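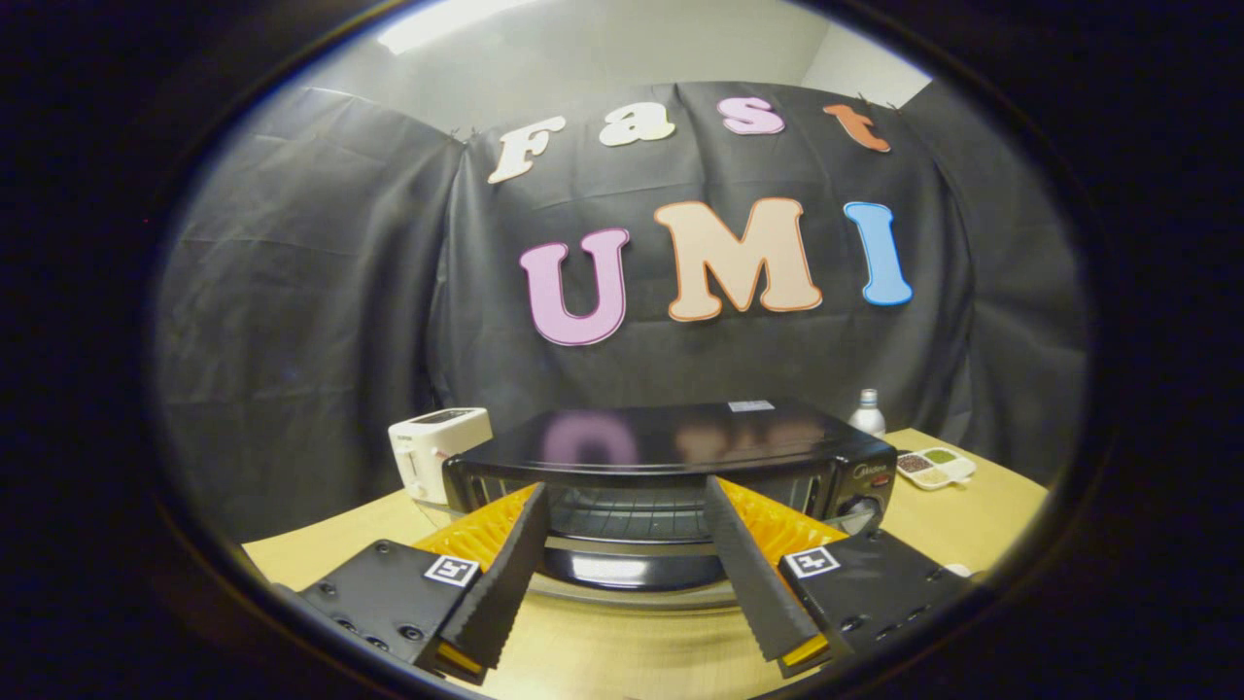 New house rule as of this morning: whoever says "we should get rid of one of the toasters" has to be the one who gets rid of one of the toasters. Discussion has been very quiet since.

For those just joining, we have two. A toaster oven and a regular pop-up toaster. They do the same thing in the sense that a bus and a bicycle do the same thing.

Liam Scanlon (roommate, party to the dispute) is a pop-up man. Bread goes down, bread comes up, he doesn't want to be involved in between.

I am toaster oven. I like a window. I like a knob. I like standing there in socks watching cheese make up its mind.

Case against the toaster oven, as presented by Liam over dinner: it takes up the whole middle of the table, it takes forever to do one slice, and I once used it to warm a single cookie.

I would do it again. It was a good cookie.

Case against the pop-up: try putting a tuna melt in it. Go ahead. Cillian Rafferty did in July, and we had to buy the one we have now.

Cillian would like it noted that he "turned it on its side first." So noted.

Ran a timed test last night. Same loaf, same shelf of the same fridge, both machines starting cold.

Pop-up, medium: 105 seconds. Even color, slightly dry, perfectly respectable. Toast from a motel.

Toaster oven, rack in the middle: a lot longer. I stopped looking at the clock because Liam was reading it out loud in an unhelpful voice. Crisp on top, soft underneath, much better with butter.

Liam scored his own toast 94 out of 100. He took points off for "atmosphere," meaning me.

Several of you asking about crumbs. The pop-up has a tray at the bottom that slides out, and I learned this after over 19 months of turning toasters upside down in the sink. Please don't write in.

The toaster oven has one too. Mine came out with a raisin on it. We do not buy raisins.

Cleaning the glass, since two people asked: baking soda and a little water, mixed to a paste, on a cold door. Leave it half an hour. Wipe with a damp cloth. Then wipe it again with another damp cloth, because the first one just moves the paste to a new neighborhood.

Unplug it first. I feel silly typing that but I live with Cillian.

Don't spray anything up into the heating elements. I did that in the last apartment and every bagel tasted of lemon until we moved out.

The shiny top is its own problem. It is not a shelf. It looks like a shelf, it's the height of a shelf, and it gets hot enough to teach you about plastic lids. We lost a good one off the Stiretov containers that way.

A reply says I should just get the Plesisar, the one that does toast and air frying and dehydrating and costs 35 dollars a month for what I assume is the rest of my life. I don't want to dehydrate anything. I have a raisin.

Liam has proposed a compromise where the toaster oven goes in the hall closet and comes out "for occasions." I asked what an occasion was. He said Thanksgiving. I said for toast? He said there it is, you see.

Counter-proposal: the pop-up goes to his brother in Skuncombe, who currently makes toast on a fork. Under review.

Update, 7 pm. Cillian walked in, heard both sides, and made himself cereal.

Update, 7:40. Both toasters staying. We're getting rid of the rice cooker. If anyone near Cronin wants a rice cooker, it works, the lid needs a bit of a shove, come after six and bring a bag.

Liam has just asked whether anyone wants toast. He's using the oven. I'm saying nothing and buttering.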